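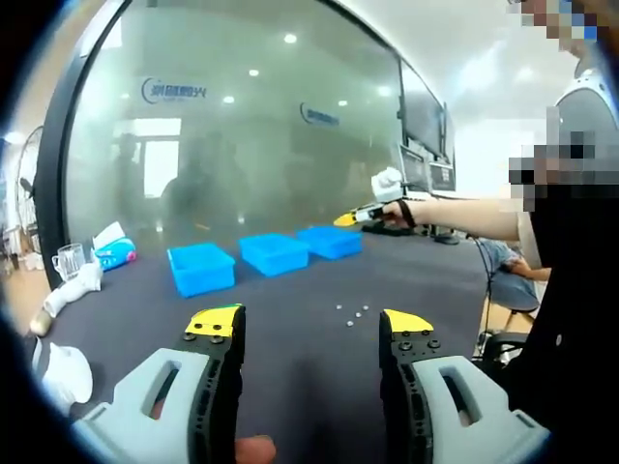 The Jisteo hand-held gripper over a sorting table, with metal balls between its open fingers and blue bins farther back.

Sturkness Asks Jisteo Gripper Users to Stop and Check Their Fingertip Pads

VURNSIDE, December 2019 - Sturkness is asking everyone who uses the Jisteo hand-held gripper to put the tool down for a little while and check the yellow pads at the ends of its fingers. We have learned that the screws holding these pads can work themselves loose over a long day of picking and placing, and that a loose pad can shift or come away while the fingers are closing. We would much sooner interrupt your week than have anyone hurt, and we are grateful to the customers who took the time to write to us.

We have received six reports so far. In three of them the pad came off completely and was found on the table or the floor. In the others the pad had turned on its mount, leaving a gap where a fingertip could be caught. One person had a pinched thumb and a small bruise, and went back to work the same afternoon. We have spoken with that person, who was kinder to us than we probably deserved, and we have said how sorry we are.

Many of our customers use Jisteo to record demonstrations for robot training: a person picks up small parts by hand, over and over, and the recording is later used to teach a robot arm the same motion. It is patient work with a great deal of opening and closing, and when the parts are smooth and hard, such as metal balls, people naturally squeeze a bit more firmly. Our engineers believe that this steady squeezing, along with a thread-locking step that was done too lightly during assembly, is what lets the screws back out. The screws themselves are sound, and so are the jaws.

"I have used one of these tools nearly every working day since April, and I had stopped looking at the tips at all, the way you stop looking at your own shoes," said Rocío Villalba, head of product safety at Sturkness. "When the first report came in I went and checked mine, and sure enough I could turn one of the screws with my fingernail. That was enough for me. We should have caught it sooner, and I would like people to hear that from us plainly."

What we are asking you to do

Unplug the gripper before you touch the fingers. Open the jaws and try to rock each yellow pad from side to side with your thumb. A good pad will not move at all. If a pad moves, or if a screw sits higher than the one beside it, please set the gripper aside and mark it so that a coworker doesn't pick it up by mistake.

If everything is tight, you may go on working, but please stop every 30 minutes and check again until your repair kit arrives. Keep your free hand away from the jaws while they are closing. If you work with a gripper in each hand, or side by side with someone else at the same table, agree out loud before anyone reaches across.

Please don't tighten a loose pad yourself and carry on, tempting as it is. A screw that has backed out once will usually do it again, and we have also seen the plastic underneath crack from being overtightened - a well-meant fix that makes the trouble worse.
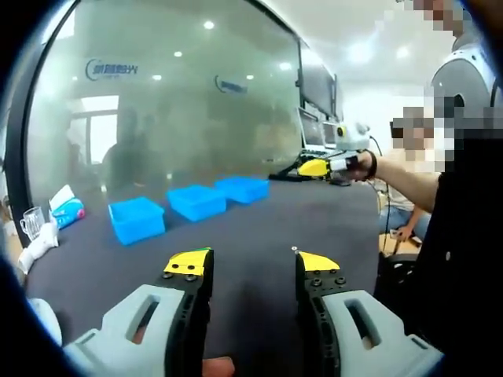 Hand-held grippers in use at a table with a row of blue bins. The yellow fingertip pads are the parts to check.

Repair kits are free of charge and will be sent to every registered address without your having to ask. Each one holds new pads, new screws with the locking compound already applied, and a printed card with drawings that shows the order of the steps. Our parts partner, Savolainen, is packing the kits now, and we expect them to reach customers within three weeks. If you would prefer that we do the work, send the gripper to our Vurnside workshop and we will pay the shipping both ways.

"We changed the assembly step as soon as the cause was clear, and every gripper on the line is now checked by a second person before it goes in the box," said Coralie Cosgrove, who manages the Vurnside workshop. "My team takes this to heart. Some of them have been calling customers themselves, and those calls tend to run long, but we have learned a lot from them, including a couple of things about the wrist strap that we plan to look into next."

Recordings made with a loose pad may also be slightly off, as the closed position of the fingers can drift when a pad turns. Customers who are worried about a particular set of recordings are welcome to write to our support desk, and someone will go through it with them.

About Sturkness

Sturkness designs and builds hand-held tools for teaching robots everyday tasks. The company is based in Vurnside, where the Jisteo gripper is assembled and repaired.

Media and customer contact: Rocío Villalba, Product Safety, Sturkness, Vurnside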